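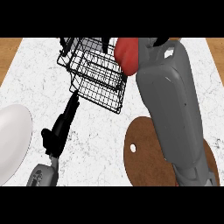 A marble-patterned table top with two robot arms at work, computer render.

Members' Newsletter, December

Right to be heard: what changed at Sirnulton this autumn

Readers who followed the public speaking dispute in Sirnulton will know that the town council has now replaced its old rules on meetings in the market square. The new rules came into force at the start of the month. They are better than the old ones, though two parts still worry us.

Under the old rules, anyone who wanted to hold a meeting or hand out leaflets in the square had to apply 16 days ahead and give the names of the main speakers. A permit could be refused if officers thought the event was "likely to cause annoyance". There was no appeal. The Sandu tenants' group was turned down twice on those grounds, and the second refusal is what brought the matter to us.

We wrote to the council in spring and asked for the annoyance test to be dropped. Our petition gathered 607 signatures, most of them collected on the Hollov estate and outside the library. The council held a consultation over the summer and received 71 written replies. Most were in favour of change, and several came from stallholders who wanted to know how the square would be shared on market mornings.

The main points of the new rules are as follows.

Gatherings of up to 100 people no longer need a permit. Organisers are asked to tell the council by email, but they cannot be stopped for failing to do so.

Speakers do not have to be named.

Larger events still need a permit. A refusal must be given in writing, with reasons, and can be appealed.

Leaflets may be handed out at any time, as long as the shop doorways and the bus stop are kept clear.

Our first worry is amplified sound. The rules ban it before ten in the morning and after six in the evening, and a small megaphone is treated in the same way as a full sound system. People who work in the day will find it hard to hold a meeting that can be heard. We have asked for the evening limit to be moved to eight.

The second is the paved area in front of the Zasico building. It looks like part of the square and most people treat it as such, but it is privately owned and the new rules do not apply there. Security staff can ask you to leave. If this happens, move back past the line of bollards, where you are on public ground, and make a note of the time and what was said. Please send us a copy.

The council has agreed to review the rules after a year. Anyone who has been moved on or refused a permit in that time can write to us at the usual address. A printed copy of the rules is kept at the library enquiry desk, and we can post one to members who ask.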